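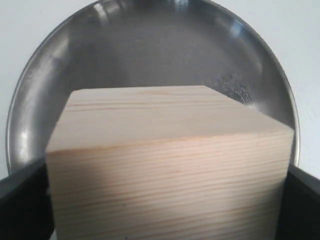

Slide 1. Pine block, unfinished, with the round steel tray behind it.

Speaker notes: Reading a Piece of Pine
Plesdale evening class, 29 September 2026
Slot is 30 minutes including questions. Leave slide 1 up while people find seats.

Opening

Say hello, thank Leena Lahtinen for the room. Phones off. Offcuts get handed out after the first section and not before, or people will sand them with their thumbs while I talk.

Start with the slide. Ask them to look at the front face of the block first and the top face second. The front has fine lines, close together, slightly wavy. The top has faint straight lines running side to side, and they are much harder to see. Same piece of wood, two faces. Most of tonight is about why those two faces differ.

Growth rings

A pine puts on one ring a year. Each ring has two parts: pale, soft wood from the early part of the season and darker, harder wood from the later part. Draw this on the board, big.

Close rings mean slow growth. Wide rings mean the tree had light and water. Rongrong Shen has lent me a slice from Riihimäki with 19 rings on it, and I have pencil marks at the first and the last. Pass it around on the left side first. It must come back to me.

Point at the slide again. The lines on the front are close. Do not guess an age for the tree. Someone always asks, and a sawn block only holds a small part of the trunk. To age a tree you need the center.

Faces and cuts

Three words to put on the board: end grain, flat sawn, quarter sawn. Explain with the loaf of bread. Cut across the loaf, cut along the top, cut toward the middle.

Then hand out the offcuts, one per pair. They find the end grain themselves. Give them two minutes. If a pair is stuck, tell them to wet a finger and touch each face. End grain goes dark fastest.

Color

Bare pine is cream to beige with some peach in the lines. Show the slide for this too. The left and lower part of the front looks gray, and that is shadow. The upper right is closer to the real color. Tell them to turn a board under the lamp before deciding it is stained or dirty. I rejected a good shelf board in April for a gray patch that was only my own arm in the light.

Pine yellows in a sunny room. Bring out board 6 from the box, the one with half of it covered by tape for a year. Peel the tape slowly so the back row can see.

Planing direction

Demonstrate with the small plane. One pass with the grain, one pass against. Let them hear it. Dorottya Lengyel will hold the lamp low from the side so the torn spots show up.

Keep this short. Last time Jannik Vogler asked about blade angles and I lost most of the finishing section.

Finishing

Oil, wax, or leave it bare. Bare is fine for things that stay dry and get handled gently. For kitchen use, oil it and oil it again when it looks dull. Test on the end grain first, it drinks the most and goes darkest.

Questions

Likely ones: knots (soft spots around them, sticky if fresh), pine or spruce (send them to Nelli Pitkänen, she has samples of both), where to buy small amounts.

Collect the offcuts in the crate. Slice goes back to Rongrong. Key to room 411 goes in the tray by the door.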